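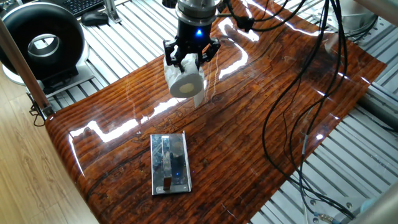 Questions about toilet rolls and holders at Wadari

These are the questions guests and the cleaning roster ask most often. If yours isn't covered, email Hernán Grajales at the office.

## Supplies

**Where are the spare rolls kept?**
Each cabin has a cupboard under the basin with five rolls in it at check-in. More are in the laundry, on the shelf above the dryer. The laundry is unlocked until 9 pm.

**Which paper do you buy?**
White, embossed, on a plain cardboard core. We order cartons of 49 from Draler. The odd number is how they pack them.

**Can I bring my own?**
Yes, as long as it's toilet paper. Wipes and paper towel go in the bin, including the ones labelled flushable. The septic tank serves all the cabins and a blockage shuts every toilet on the site.

## Changing a roll

**Over or under?**
Over, with the loose end at the front. Cleaners should hang every roll this way. Guests can do what they like.

**The end of the roll is torn and bunched up. Do I throw it out?**
No. Lay the roll on its side, find the loose end and unwind it until you reach a flat sheet. Tear along the next perforation. It rarely takes more than one turn. 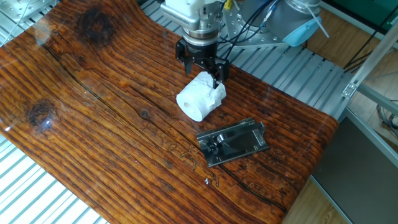
If the paper has been wet and dried hard, put the roll in the compost bucket, core and all. A roll that's only squashed can be pressed back into shape by hand and used.

**Do you fold the end into a point?**
We stopped in February. It took time and guests didn't care either way.

## Holders

**What are the holders made of?**
The newer ones are stainless steel. Cabins at the creek end still have the old chrome Flusley ones, and we replace those as they fail.

**The holder has come off the wall. What now?**
Put it on the bench with any screws you can find and let the office know. Please don't glue it. Ximena Zúñiga does the repairs and is usually here by 10 am. There's no charge for a holder that has come loose.

**What should cleaners use on them?**
A damp cloth, then a dry one. No bleach spray and no steel wool. Fingerprints come off with a drop of dish soap.

## Cores and packaging

**Where do the cores go?**
Flattened, in the yellow-lid recycling bin. The local school takes them for craft in term time and collected over 300 last year.

**And the plastic wrap?**
General rubbish for now. Restrepo, our waste contractor, doesn't accept soft plastics.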